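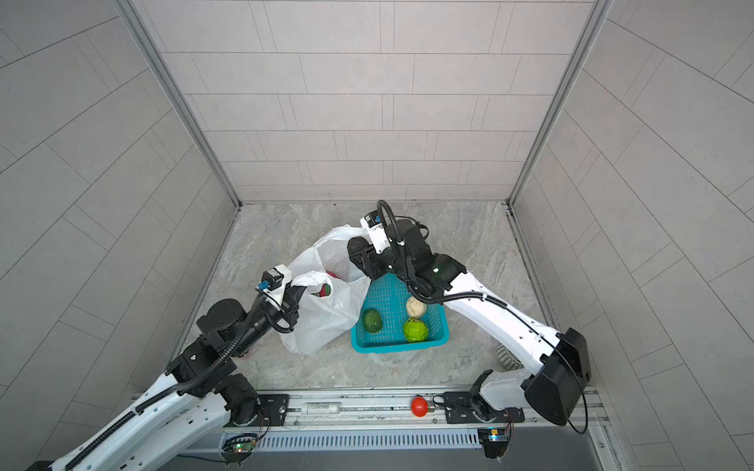 Basket and carrier bag, from the front. Green round one at the left end, pale lumpy one in the middle.

From: Toshiko Minami
To: Vekilby household list
Subject: Re: Unpacking the shopping – bag first or basket first?

Hello all,

Thanks to everyone who wrote in October about the unpacking sheet. I have read the lot and I think we can settle most of it. Periklis asked the clearest questions, so I will answer him point by point and the rest of you can shout if I have missed yours.

Periklis Kontogiannis wrote:
> I have been through the draft of the unpacking sheet twice and I am
> still not sure about three things.
>
> First, the basket. The draft says "a suitable container". In our
> kitchen that could mean the washing-up bowl. Can we say what we mean?
>
> Second, the draft tells people to put the carrier bag next to the
> basket and lift things across one at a time. I always rest the bag
> on the edge of the basket and let the opening hang over. It saves
> my wrists. Is there any objection?
>
> Third, round things. Minoru lost a melon down the back steps last
> year and I would like the sheet to mention it, or at least to
> mention melons.
>
> Also, the sheet is 4 pages. Could it be 2?
>
> Periklis

Taking these in order.

The basket. Agreed, "suitable container" is no use to anybody. I have changed it to "a plastic basket with holes in the sides and a flat bottom". The blue-green sort is fine. I like the holes for cabbages and anything else that may have been rinsed, as the drips can get out, but put a tea towel underneath if you are working on a wooden top. Chiharu uses a Dandix crate and says it does the same job, only it is deeper and she has to bend further. Any colour will do. The washing-up bowl will not.

Bag beside the basket, or over the edge. I was against this at first, because a full bag leaning on an empty basket can pull it over. Having tried it both ways I have come round. With a few heavy things in the basket already, it stays put and the bag can lie across the edge quite happily. So the new wording is: put the first items in by hand, then bring the bag up to the rim and keep hold of it near a handle. With the very thin bags, take a proper fold of plastic in your fingers and not just the edge of the handle hole, or it will stretch and then split.

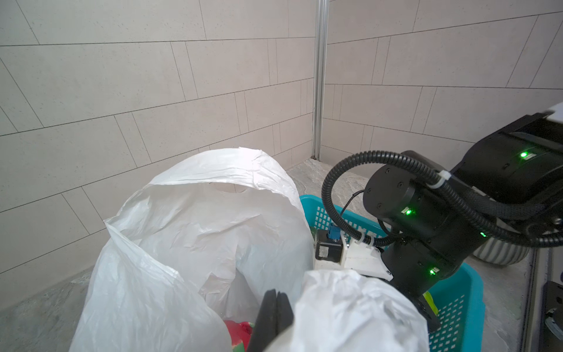 Bag brought over the rim, with the red piece still low down inside it.

The thing I would add to Periklis's note is that the last item is always the awkward one. It sits in the bottom corner of the bag and the plastic closes over it, so you think you have finished. Mine last week was half an onion. Please feel along the bottom before you fold the bag up. Minoru keeps his bags in a drawer and found a lime in there at a stage I will not describe.

Round things. Yes, they are now in. Hard and heavy ones go at the ends of the basket, where they have something to lean on, and anything that bruises goes on top or waits on the side until the rest is done. Cauliflower counts as something that bruises. Buns count too – I know they are not vegetables, but they come home in the same bag. I have not mentioned the back steps by name.

Length. I have got it down from 3,000 words to 2,694, so it is still a long way off two pages. Most of what is left is the part on cupboards and the freezer, which Yoshinori wrote and which I am not going to cut without asking him. Yoshinori, if you are reading, could you look at the section on tins? I think it says the same thing twice.

Two smaller matters. Chiharu asked whether we should say anything about saving the carrier bags. I have put in one line: shake it out, check it, fold it flat. If people want to do the triangle fold they can, but I am not writing instructions for it. And Minoru's question about where the egg box goes is still open. I say straight to the shelf and never in the basket. He says on top. Views welcome.

I will send the new version round once I have heard about the tins. If you would like a printed copy, reply to me and not to the whole list, please, and say whether you want the large type.

Toshiko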